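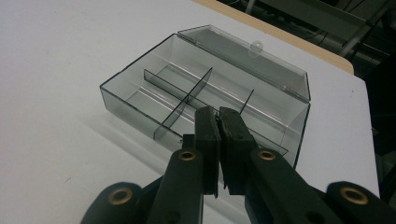
Zident Hand Grippers (Pair)

$188 for the pair. Spare finger set $62. In stock, ships from the Yen warehouse.

I get the same email every week, more or less: "Can a robot put my stuff away yet?" My short answer is sort of, on a good day, if your stuff is big and dull and stays where you left it. The long answer is why I stock these.

The Zident is a gripper you hold in your own hand. You do a chore with it, slowly, feeling a bit silly, and you find out very fast what two stiff fingers can and can't do. Picking up a sock, easy. Opening a clear plastic parts box with a little latch tab on the lid? I spent most of an evening on that one! Your fingertips do a hundred tiny things you never notice, and then you swap them for two black blocks and have to plan every push.

What you get

Two grippers, left and right
Gray triangular plate on top of each one
Black linkages with brass threaded inserts
Cables, already attached
One hex key (I kept losing mine, so now every box has one)

What I've tried with them

Laundry first, of course. Towels are fine with both hands going. Fitted sheets, forget it, but I can't fold those bare-handed either. Dishes went better than I thought, as long as they were plates. For shop jobs I like the divided box: lid open, lid shut, one screw into each compartment, take them all out again. It's cheap, it fits on a table, and it shows you right away where things get hard.

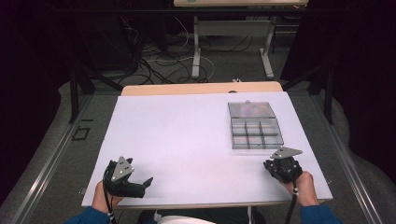

The lid is the part that humbles people. You have to hold the tray still with one gripper while the other one works on the latch, and clear plastic likes to slide on a smooth board. Then the walls between the compartments are thin, so if you come in at a bad angle you're pushing on a divider when you meant to reach past it. Now think about a machine doing that through a camera, with see-through walls and shiny edges everywhere. I've watched plenty of demo videos and I always look for clear plastic in them – there's hardly ever any.

So are we there yet? For one job, same box, same table, same spot, I'd say getting close. For my garage, no way. I'd still buy the grippers, but I'm the guy selling them, so weigh that how you like.

Small print that matters

Each gripper weighs 174 grams without the cable. My wrists start complaining after some 3 hours, so take breaks. The Koline parts box is sold separately and so is the Tirka wrist strap, which I'd get if you have small hands. Smaller finger pads should be here in November.

Returns are fine as long as the fingers haven't been glued, drilled or dipped in anything. Send me a note before you mail it back and I'll get you a label.

Page updated May 20, 2025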